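**Gripper goes slack in the middle of pulling a drive caddy – firmware or wiring??**

*posted by Callum Pollock*

Need some help before the afternoon run, sorry if this is a mess.

We do desktop teardown at Drendon. Arm plus two-finger gripper, pulls the CPU, RAM and the 3.5 drives out of old towers and puts them in a fixture. Recipe editor is Cladum. CPU and RAM steps are fine, have been fine since March.

Drive step is the problem. Gripper closes on the caddy, starts to lift, then grip force drops to zero for a moment and comes back. Sometimes the caddy stays put between the fingers. Sometimes it doesnt, and then a hard drive lands on a motherboard.

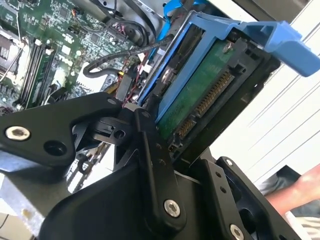 Log says error 2893, "grip reference lost". Manual has one line on it: contact supplier. Supplier has my ticket, silence so far.

What I know:

- only on the drive step, never CPU or RAM
- 32 drops out of 122 pulls
- worse when the wrist is rolled way over
- force set to 20 percent, tried higher, same thing
- swapped the finger pads, no change
- no e-stop triggered, arm itself keeps moving like nothing happened

That last one bugs me the most. It loses the part and carries on with the path. I reach in there between units.

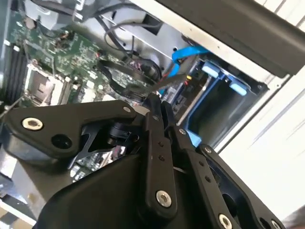
Rebooted everything twice. Reloaded the recipe from backup. The 2893 still shows up, always in the first part of the lift. Is this firmware or do I start pulling connectors? Anyone had this?

---

**Raili Keskinen**

Start with the cable. Had the same pattern on our Ifans line: good at neutral wrist, bad when rolled. A conductor was broken inside the jacket right behind the gripper connector. Looked perfect from outside.

Do this, arm in hold, no part in the fingers:

1. Roll the wrist to the drive angle and stop there.
2. Open a live view of the gripper status.
3. From outside the cell, jog the last joint back and forth slowly, few degrees.
4. Watch for the status flickering.

If it flickers, replace the cable. Don't tape it, don't re-crimp it, just replace.

Second thing is the caddy. Those blue plastic ones have a raised rim and a handle tab at one end, and if your fingers close on the rim the thing can rock as the pull starts. Check where the contact is when the caddy is tilted.
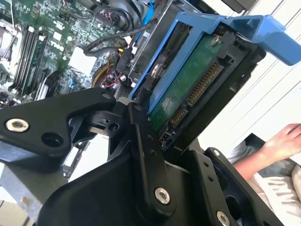 *Caddy in the jaws at a steep tilt, connector side of the drive showing.*

Rocking by itself shouldn't zero the force tho. So you may have two faults. Cable first.

And the safety part, please dont leave it for later. Loss of grip has to stop the path. In Cladum there's a per-step setting, "on grip fault", and if your recipe came from an old version it's probably set to continue. Set it to protective stop on every step. Until thats done nobody's hands go in with the arm powered. Lock it out between units, every time, even if it's slow.

---

**Þröstur Kirkegaard**

just update the firmware. fixed mine

---

**Mali Cadwaladr**

Wouldn't update before the cable test, you'll change two things at once and learn nothing.
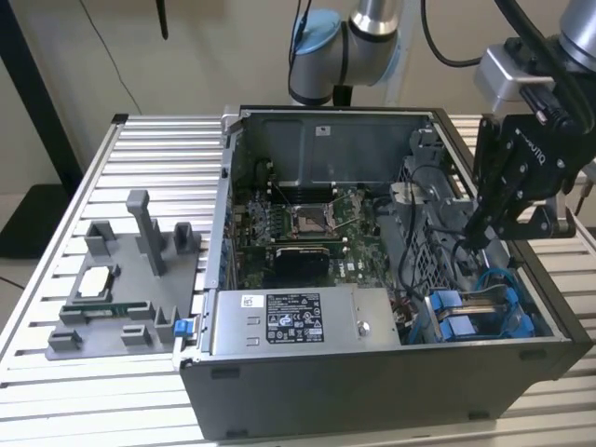
Cable routing is where I'd look on any cell that started out as CPU and RAM only. We run the Druvuvine version of this job and had to redo ours when drives got added, different reach, different roll. With the tower on its side and the drives down at one end of the case, the gripper ends up hanging over that end, and black cables dangling off the arm like that will find something to catch on sooner or later – a bracket edge, the drive cage, whatever. Clip them along the last two links and leave a service loop big enough for the full roll. Then run the roll with no tower on the table and look for any spot where the loop goes tight.

Also log the wrist angle with each 2893. If they bunch up at one angle that's mechanical, you can stop arguing about firmware.

+1 on protective stop. Also toss any drive that fell out of the resale pile, even if it spins up.

---

**Callum Pollock**

ok. Grip fault WAS set to continue, on all the steps. Changed to protective stop. Lockout between units from now on, told the other shift too.

Status flickers on the jog test, Raili's step 3, first try. New cable ordered. No drive pulls till it's in, CPU and RAM only. Will post the angles if I can get them out of the old logs.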